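4. Recording the folding examples

I've set this part out the way I do it myself, so if you've already got a routine that suits you, skip to step 5. We're after 500 good examples from each home, and a good session gives you around 30.

1. Charge both hand grippers and clip them on.

2. Spread the clothes out on the bed. Mix them up! Jackets, hoodies, shirts, whatever's in the wardrobe. The Clendham model saw nothing but tea towels for its first month and was hopeless with sleeves.

3. Press record, wait for the beep, then bring both grippers in over the first garment.

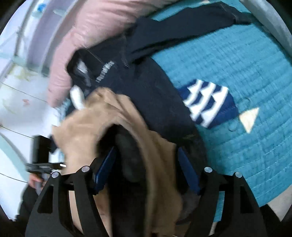

4. Pinch the cloth with the tips of the pads and lift gently. I go slower than feels natural, and I still have to remind myself (quick jerks blur the picture and Miloslav Skála, who checks our files, sends them straight back).

Note: patterned bedding is fine. Leave it on.

5. Fold the garment, set it down towards the far side of the bed and let go fully before you reach for the next one.

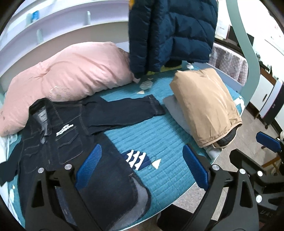 6. Stop recording after 6 garments and start a new file. Long files do upload, but they take ages to label.

Caution: keep your own fingers clear of the linkages when you squeeze the handle. They nip!

If a fold goes wrong, carry on and fix it on camera. We keep those too.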